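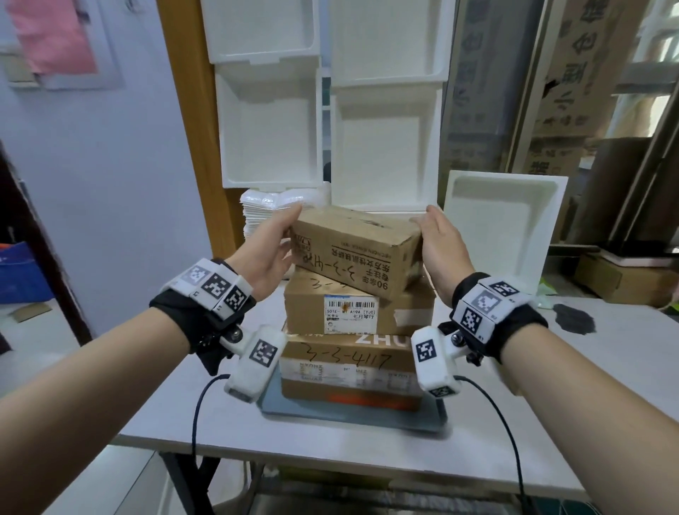

Kartons stapeln, ohne dass der Turm kippt

Ich hebe Kartons auf, schon immer. Wer viel verschickt oder alle paar Jahre umzieht, kennt das: Wegwerfen fühlt sich falsch an, und im Laden kostet so ein Ding dann wieder Geld. Also wird gestapelt, bei mir am liebsten auf dem Tisch, weil ich mich nicht bücken mag. Der größte kommt nach unten, das klingt banal, aber wie oft habe ich schon aus Faulheit den nächstbesten genommen!

Beim Abheben fasse ich den obersten Karton mit beiden Händen, eine an der Ecke, die andere flach an der Seite gegenüber, und kippe ihn erst mal ein kleines bisschen an. So merke ich gleich, ob er schwer ist oder am unteren klebt (altes Paketband, ein Klassiker). Bei Wellpappe mit geknickten Kanten bin ich vorsichtiger – die trägt oben noch prima, unten im Stapel sackt sie mir gern zusammen.

Alte Beschriftungen

Auf gebrauchten Kartons steht ja immer irgendwas: Filzstiftnummern, Versandetiketten mit Barcode, manchmal chinesische Schriftzeichen, gern auch auf dem Kopf. Zum Lagern lasse ich das alles dran. Vor dem Verschicken klebe ich alte Barcodes aber komplett ab. Mein Päckchen nach Dramow war einmal 29 Tage unterwegs, und ich habe bis heute das alte Etikett in Verdacht.

Schaumstoff getrennt aufheben

Weiße Schaumeinlagen mit Rand und Mulde stelle ich hochkant an die Wand, da brauchen sie kaum Platz und ich sehe sofort, welche passt. Formteile mit welligen Kanten kommen auf einen eigenen Stapel. Bitte nicht mit dem Brotmesser zuschneiden, das krümelt fürchterlich – lieber ein frisches Cutterblatt nehmen und langsam ziehen.

Und einmal im Jahr, meistens im Dezember, wird aussortiert. Was muffig riecht oder weich geworden ist, kommt ins Altpapier.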